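Diese Seite verwendet Cookies. Mit dem Weiterlesen stimmen Sie der Nutzung zu. [OK] [Mehr erfahren]

Nachtschicht, Angebot zwei

Kurzgeschichte

Montag, 16. November 2020. Um sechs musste die Liste beim Chef liegen, und um halb fünf stand immer noch nichts drin außer der Überschrift. Beschaffung Regaldienst. Darunter ein Strich.

Drei Angebote. Ferorent, Miete, 648 im Monat, Wartung extra. Gandov, Kauf, Preis auf Anfrage, auf die Anfrage seit April keine Antwort. Und Suksawat, die hatten wenigstens Bilder geschickt. Sie klickte sie auf, nebenher das Brot, nebenher das Telefon.

"Unditia, Einkauf."

Die Filiale. Ob das jetzt komme oder nicht. Man müsse ja planen, die Aushilfen, den Dezember.

"Bis sechs", sagte sie. Legte auf. Krümel in der Tastatur.

Die Bilder also. 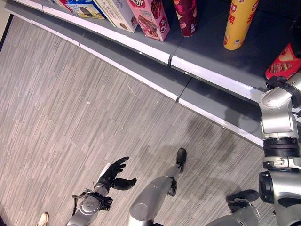
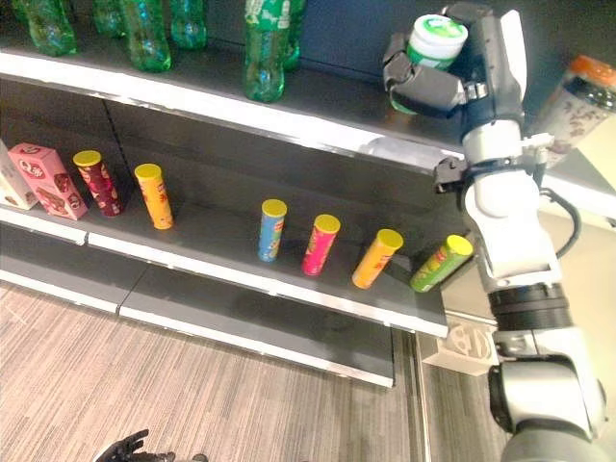
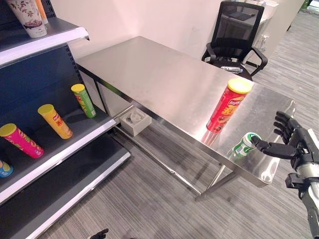 Anlage 2 zum Angebot Suksawat: Roboter mit zwei Armen, Einsatz am Regal.

Sie sah lange auf die Hände. Schwarze Finger, jeder mit Gelenken. Was kostet so ein Finger, wenn er bricht? Stand nirgends. Sie schrieb es an den Rand - Ersatzteile?? - und darunter: Schulung, wer, wie lange. Versicherung. Strom. Teppich oder Fliesen, bei uns Fliesen, fragen!

Früher hatte sie selber eingeräumt. Zwei Jahre, Spätschicht, Gang vier, Kekse und Chips. Sie wusste noch, wie die Dosen umfielen, wenn man die letzte zu schnell losließ, und dass man sie dann mit dem Unterarm auffing, alle auf einmal, und dass das nie einer sah. Lehnte eine schief, blieb sie eben schief. Feierabend.

Ob er das auch so machte. Blöde Frage. Sie strich sie wieder durch, sie hatte sie wirklich hingeschrieben, mit Kugelschreiber, mitten aufs Angebot.

Zehn nach fünf. Rechnen. Einrichtung 342, einmalig, pro Filiale. Miete bei Suksawat 356, aber erst ab dem zweiten Jahr, davor 215, Einführungspreis, Sternchen. Das Sternchen führte auf Seite neun. Seite neun fehlte.

Anruf bei Suksawat. Warteschleife, Klavier. Dann eine junge Stimme, sehr freundlich, die Seite neun komme sofort, also morgen.

"Ich brauch sie heute."

"Ich schau mal."

Klavier.

Draussen gingen die Lampen an auf dem Parkplatz. Sie dachte an die Neue in Gang vier, deren Namen sie nicht kannte, nur die Personalnummer, die stand in einer anderen Liste, gleiche Mappe. Spalte Einsparung. Die hatte sie noch leer gelasen. Der Cursor blinkte darin, seit Mittag.

Zwanzig vor sechs kam die Seite neun. Das Sternchen hieß: Mindestlaufzeit. Sie trug Suksawat in Zeile eins ein, Ferorent in Zeile zwei, bei Gandov schrieb sie: meldet sich nicht. Dann Drucker. Papierstau, natürlich, Fach zwei.

Sie kniete sich hin, machte die Klappe auf und zog das Blatt heraus, langsam, mit zwei Fingern, damit es nicht riss.

Kontakt | Impressum | Alle Texte urheberrechtlich geschützt | Nach oben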